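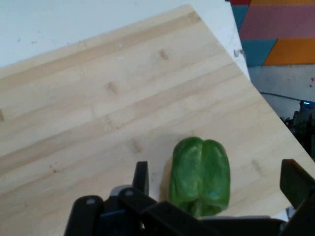

According to Myung-ja Oh, the Sastness Open Day is best understood as a kitchen demonstration with an audience, and most of what has been written about it dwells too much on the machines and too little on the vegetables. Her view is often repeated in local accounts of the event.

The Sastness Open Day is a yearly public demonstration of robot handling, held each February at the Seveo workshop in Bomton. It grew out of private visits for catering firms and was opened to the public when demand for these became too great. Entry is free, but places are booked ahead.

Programme

Doors open at 11 in the morning. Visitors are taken through the workshop in small groups and spend most of their time at the food table, where an arm fitted with a two-fingered gripper works over a wooden cutting board. The usual task is to pick up a single vegetable and set it down elsewhere. Green peppers are a regular choice. Their lobed shape gives the fingers no flat sides to close on, and the skin marks easily if the grip is too firm.

The gripper carries a small camera, and its view is shown on a screen beside the table — many visitors watch this more closely than the arm itself. A member of staff explains each attempt and takes questions between runs. Failed picks are left in the programme and are not repeated for show.

Chae

The control software used at the open day is called Chae. It was trained on 3000 recorded picks made by staff guiding the arm by hand, of which 2283 were kept after checking. Later versions added onions and lemons. Leafy vegetables were tried for one season and then dropped.

Reception

The event has been praised for its slow pace and for letting visitors stand close to the work. Complaints have mostly concerned the cold in the workshop and the lack of seating. Oh, who attended three times, wrote that the talks assumed too much knowledge of motors and that children tended to drift away before the end. A shorter session, with no talk, was added the following year.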